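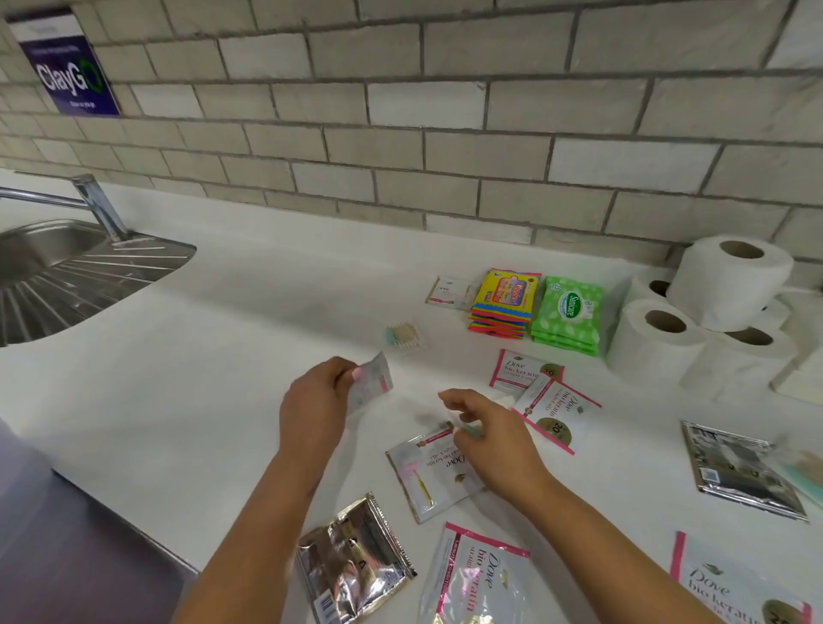 Hands at work on the long white counter, with the tiles behind and the ClayGO sign up on the wall

I'd been meaning to get to the Elleo open day for three years running, and this September I finally made it! For anyone who hasn't been, Elleo is the old button works down by the canal, now split into little studios and kitchens, and once a year they open the doors and let people like me poke around and ask silly questions.

I got there at 10 a.m. and the line was already past the bike racks. Parking is five dollars, cash only (bring it, I had to borrow from Gisela). We started at the top with Imani Ridgeway's bookbinding room, where I could have stayed all day. She sews everything by hand and let me try a few stitches on a scrap booklet. Mine came out crooked and I love it.

Down one floor was Dumico, the jam people. I tried the plum with black pepper and bought two jars, then went back for the rhubarb. Harish Tomar gave the history talk at noon and it was better than I expected – the works had 53 button presses at its peak, and he passed around a tray of old shell blanks, all full of holes like Swiss cheese.

Lunch was a letdown. Soup gone by 12:30, and the only bread left was the seedy kind Gisela can't eat. We ended up on the back steps with jam and crackers, which was pretty great, so no real complaints.

If you go next year, wear flat shoes (those stairs!) and do the top floor first. I still haven't seen the print shop on the ground floor, the line never got any shorter.

Contact | © Canal Side Days | Back to top
Home | Visits | Recipes | Archive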